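Shared Kitchens Deserve a Line in the Town Budget

Print this page
E-mail this article

September 12, 2019

The Tilwood town council will soon decide whether to keep paying for the shared kitchen on Larneck Street. The sum is small when set beside roads and schools, and for that reason it is likely to receive little debate. It should receive more. A kitchen that any resident may book is a public service in the same sense as a reading room, and the town ought to treat it as one.

The present arrangement dates from the closing of the Nilley cannery, when the building passed to the town. The kitchen was added to the ground floor under a grant that has now run out. It is open to any household or group in Tilwood for a fee of $8 an hour. Last year it took 195 bookings. Church suppers account for many of these, and so do families whose own kitchens are being repaired, but the largest share belongs to residents who cook for sale in small amounts and who may not lawfully do so at home.

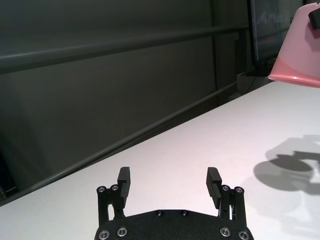 A white tabletop.

State food rules require that such cooks work in an inspected space. A private rental kitchen in the city charges far more than most of them earn in a morning, and it is a long drive from Tilwood. When the town offers a room at a fair price, it allows a resident to find out whether there are buyers for her bread before she signs a lease. Four businesses now trading on Main Street began in this way. They pay property tax, directly or through their landlords, and the council should count that income when it considers the cost.

The opposing view deserves a fair hearing. Its supporters hold that the town should not compete with private owners, and that residents who never set foot in the kitchen should not be asked to support it. The first point would carry weight if a private kitchen existed within the town limits. None does, and none has been proposed. 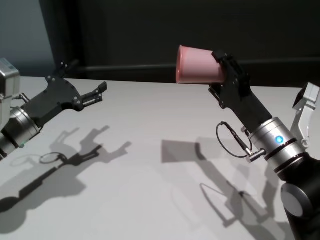
The second point could be raised against nearly every service the town provides. Many residents do not use the ball fields. Many have never borrowed a book from the library or moored a boat at the landing. A town budget is a common purse, and the proper test is whether the service is open to all on equal terms and whether it is run with care.

On the matter of care, there is room to improve. The booking sheet is still kept on paper at the front office, which closes before most working people can reach it. Cleaning deposits of $100 have at times been returned weeks late. The rules on storage are unclear, and groups that book every week have come to regard certain shelves as their own. These are faults of management, and they can be corrected at little expense.

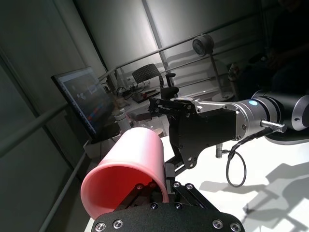

The neighboring town of Chae has shown how this may be done. Its kitchen moved to a simple written agreement, signed once a year, which sets out hours, storage, cleaning and the return of deposits. Regular users pay a slightly lower rate and in exchange give up their weekly place during the holidays, when demand is greatest. Complaints have fallen – and so has the time that staff spend on the telephone.

Tilwood could adopt the same agreement with few changes. It could also raise the hourly fee by a modest amount for groups from outside the town, who at present pay what residents pay.
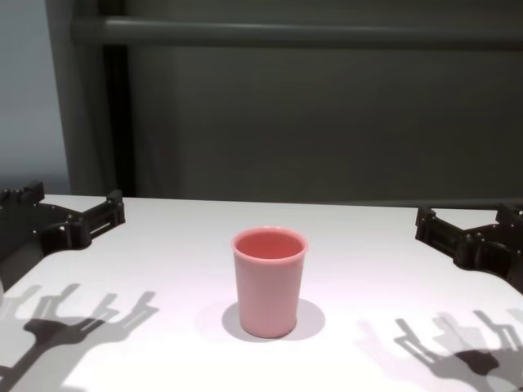
What the council should not do is let the matter lapse by leaving it off the agenda. Equipment that stands idle for a year must be inspected again before use, and the permit would have to be sought from the beginning. A decision to close the kitchen, if that is the will of the council, should be made by an open vote after residents have had the chance to speak.

This page urges the council to fund the kitchen for a further two years, to put the booking system in order during the first of them, and to publish the accounts at the end of each. Residents who hold a view on either side are encouraged to write to the town clerk before the September session.

Print this page
E-mail this article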